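Werkstattbuch, Februar
Handgreifer-Kit von Wimico, Leihgerät, Test Teil 2

Kurz nach 9 angefangen. Kit kam gestern mit Dekport, Karton an einer Ecke eingedrückt, Inhalt ok. Drin: Handgreifer, Kamerahalter, Ladegerät, Ersatzbeläge für die Finger, Kabel. Anleitung nur als PDF und nur englisch. Kalibriertafel fehlt, steht aber auf dem Lieferschein. Mail an Wimico raus, noch nix gehört.

Aufbau ging flott. Halter mit 2 Schrauben am Griff, Kamera rein, fertig. Ärgerlich: Schraubenköpfe sind Innensechskant 2,5 und der beigelegte Schlüssel passt nicht richtig. Eigenen genommen. Bitte den 2,5er wieder zurück in die Schublade, wer ihn hat.

Software: Installation beim ersten Mal abgebrochen, beim zweiten durchgelaufen. Lizenz muss online freigeschaltet werden, bei uns im Keller natürlich ein Spaß. Über Handy-Hotspot gings dann. Für die fünf Leute im Team wären das fünf Lizenzen, im Angebot steht davon kein Wort. Nachfragen!

Aufgabe heute: Kleinkram aus dem Korb auf den Tisch und zurück. Fläschchen, Tube, also Zeug in der Größe das bei Whitlock später auch in den Kisten liegt. 22 Durchgänge geplant.

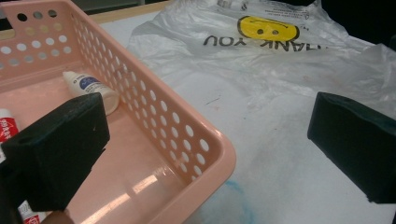

Griff liegt gut in der Hand, nach einer halben Stunde merkt man aber das Gewicht im Handgelenk. Für längere Sitzungen abwechseln. Fingeröffnung reicht für alles was wir vorhaben. Beläge greifen ordentlich, bei kleinen runden Sachen muss man mittig ansetzen sonst dreht sich das Teil weg. Nah an der Korbwand wirds eng, die Finger sind einfach dick. Schmalere gibts laut Preisliste als Zubehör, Preis auf Anfrage (warum eigentlich immer auf Anfrage).

16 Durchgänge brauchbar, 6 verworfen. Davon die meisten weil ich zu früh auf Stop gedrückt hab, der Knopf sitzt blöd am Daumen. Einmal Aufnahme ohne Zeitstempel gespeichert, konnte ich nicht nachstellen. Log liegt im Projektordner unter Wimico/Test2.

Akku: nach nearly-Dauerbetrieb bis Mittag noch ein Balken. Laden geht nur im ausgeschalteten Zustand, das ist für uns eher schlecht.

Vergleich Fivine: deren Gerät vom Herbst war leichter, dafür wackelte der Kamerahalter und der Export war eine Katastrophe. Export hier sauber, Dateien gehen direkt bei uns rein ohne Umbenennen. Das ist für mich der Hauptpunkt.

Offen:
- Kalibriertafel
- Lizenzen, wieviele, was kostet Verlängerung
- schmale Finger zum Testen schicken lassen
- Stopknopf umlegen? evtl. in der Software auf Fußtaster
- Leihfrist verlängern, sonst muss alles Ende des Monats zurück

Tendenz: nehmen, wenn das mit den Lizenzen stimmt. Morgen nochmal mit den größeren Sachen und Licht von der Seite.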